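Teaching by Hand: Your First Bin-Picking Demos

Before you start. You need an arm you can drive remotely, a bin, a pile of junk to pick, and more patience than you brought. These steps assume the Umance recording software, but Sirkaver users can follow along and grumble at the menus.

Step 1. Home the arm, open the gripper and wait for the status to say Ready. "Almost ready" is a different status.

Step 2. Set the episode limit to 32 seconds. The default is 151, long enough to reconsider your career.

Step 3. Start recording, then move. Approach from above, slow down near the floor of the bin, close, pause, lift. If you fumble, recover and keep going. A clean regrasp is worth keeping; a minute of panicked wiggling goes in the trash.

Step 4. After 10 episodes, play them back at double speed. Delete any where you hovered, undecided, because the policy will learn to hover too, and it will be better at it than you are.

Step 5. Shuffle the objects and repeat until you have 20 good ones. Then swap operators.

Choosing what goes in the bin. Mix shapes that want different grasps, and let some of them touch. A sippy bottle lying partly on a black block, with a sponge leaning on the wall beside it, will teach more than the same things set out in a tidy row. Clamp the rim before the first episode, or the bin will travel. Save the thin green ring for once your hands have warmed up.
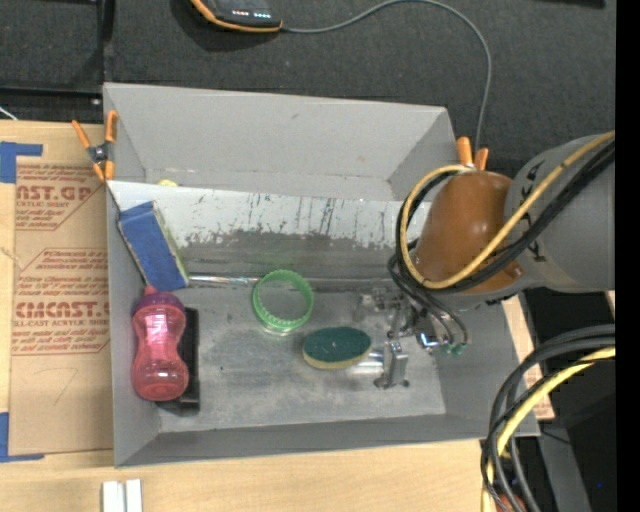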